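About Hadton Court Reports

Hadton covers the criminal courts in Feridport and two neighboring districts. We started with one reporter in the public gallery and now have 10 people on staff. 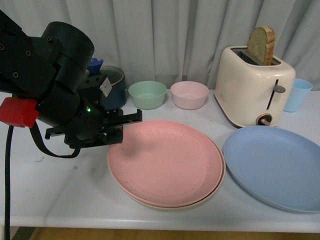 Fikri Wijaya wrote to us in April that he had followed a whole burglary trial through our reports and never once had to guess what the charge was.

We name defendants only after they are charged. Our court listings go up at 3 p.m. 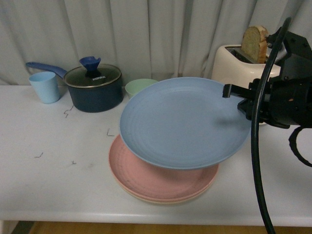
Corrections are posted on the original story. Last year we ran 88 reports from sentencing hearings.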